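Folding at Flullora: the laundry lead on T-shirts, fleece and fitted sheets

7 February 2020

The household services team at Flullora launders and puts away clothing for 23 homes. Its laundry lead, who wrote most of the working notes the team now uses, prefers to start with the T-shirt.

"It is the commonest garment and the one most often folded differently by two people," she says. "If the stack is uneven, the drawer does not close. We settled on one method in May and kept it."

The method is short. The shirt is laid face down, the sleeves are turned in to the back, the sides are brought to a width of 15 centimetres and the length is folded in thirds. The neckline ends up at the front of the stack. Printed fronts are treated the same way as plain ones, with the print left outermost so that the owner can find the shirt.

She does most of this on the bed. Solheim, the firm that fitted out the first homes, supplied a folding table for each, and she has stopped asking for them. "A bed is the right height and it is already in the room. The drawback is that it is soft. You smooth the shirt from the collar down, and you do it before you touch the sleeves."

Bedding has to be moved first. Blankets go to one side and stay there until the clothing is done. Long-pile throws are kept off the working area altogether, as they shed on cotton jersey.

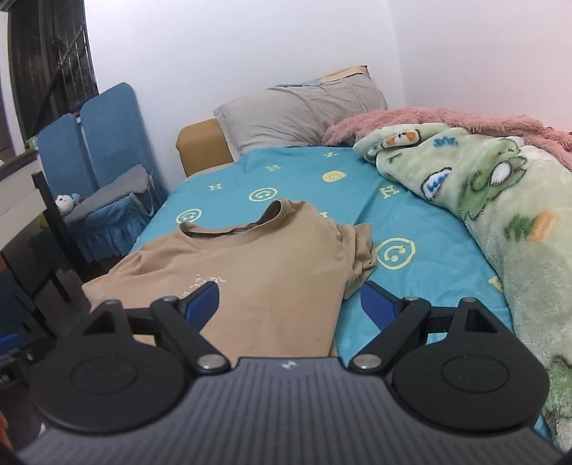 "Children's beds take longer," she goes on. "You have a patterned sheet, a character fleece, a plush throw and two pillows, and the shirt is somewhere on top. I pick it up by the shoulders and shake it once. If I try to straighten it where it lies, I pull the fitted sheet off its corner."

Fleece is folded in half twice and then rolled. Pillows are stood against the headboard last. The team's checklist, kept in a Stivix binder, gives no times for any of this - she took them out after the first draft.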